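From: Juniper Brannigan
To: Ercombe Allotments and Growers list
Date: Tue 6 August
Subject: Re: [ercombe-growers] Blight already??

Rey wrote:

> Has anyone else on the bottom plots got brown patches on their tomato
> leaves? Mine were fine on Saturday and now half the row looks like
> it's been singed. Is it blight or am I just bad at watering? Also is
> it too late to save the green ones, and can I put the leaves on the
> heap or not. I've had four different answers from four people.

Hello Rey, hello all,

Sorry to say it does sound like blight, and you're in good company because I've got it too, on the three plants nearest the water butt. Have a look at the stems. If there are dark brown smudges on those as well as the leaves, then I'd stop hoping and get picking. If it's only the lower leaves going yellow and crispy from the bottom up, you may well be looking at plain old thirst, or early blight, which is a much slower and less horrible thing and you can just nip off the worst and carry on.

It's been perfect weather for it, warm and sticky with all that drizzle, and the bottom plots never get any wind through them now the hedge has gone so tall (lovely for the blackbirds, I know, I know). My potatoes are ten feet away so I cut all the tops off on Sunday evening and I'm leaving the tubers in the ground for a couple of weeks so the skins toughen up. It felt brutal! They were still flowering at one end.

On saving the green ones: yes, pick anything that's a decent size and has no brown on it at all, give them a wipe, and lay them out indoors in one layer where you can see them. Check every day, because one bad one will take its neighbours with it. Last year I put mine in a drawer and forgot them, and I won't describe the drawer. Whatever doesn't ripen goes into chutney. I do mine with 800 grams of green tomatoes, 200 grams of brown sugar, a couple of onions, a big apple and enough malt vinegar to cover, and cook it until a spoon leaves a track across the bottom of the pan. Raisins if you like them. My sister-in-law puts in mustard seed and it's better than mine, which is annoying.

The leaves I do put on the heap, but only because mine is a big hot one. The fruit I don't, and I never leave a potato in there, since that's where it gets through the winter. If your heap is one of those cold sulky ones that still has last February's sprouts in it, bag the lot and take it to the tip.

For next year I'm going to try a variety that's meant to stand up to it a bit better. Skaleck had a tray of plug plants in spring and I walked straight past them like a fool. Does anybody remember what they were called? Small, red, quite a lot of them to a truss. I also want to put up some kind of clear roof over the row, just to keep the rain off the leaves, and if anyone has a spare sheet of that corrugated stuff I'll swap it for beans. I have SO many beans.

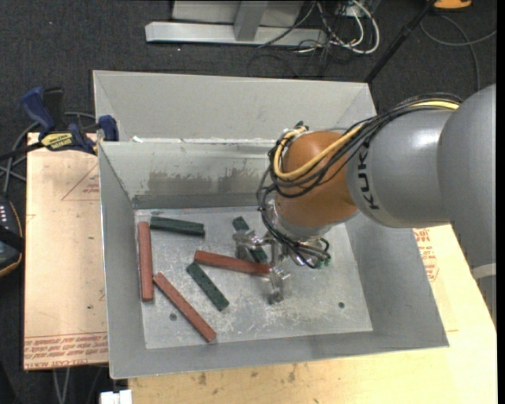

Junel reckons the roof does more good than any fancy variety, and that in two wet summers under one the plants kept going until the first frost while everything outside had collapsed, though you do have to remember to water them by hand and keep the splashes off the leaves. That's me convinced, if I can get the posts to stand up straight.

Rey, I'm down there most evenings after tea this week, so shout over the fence and I'll come and look at your stems. And take some beans.

Juniper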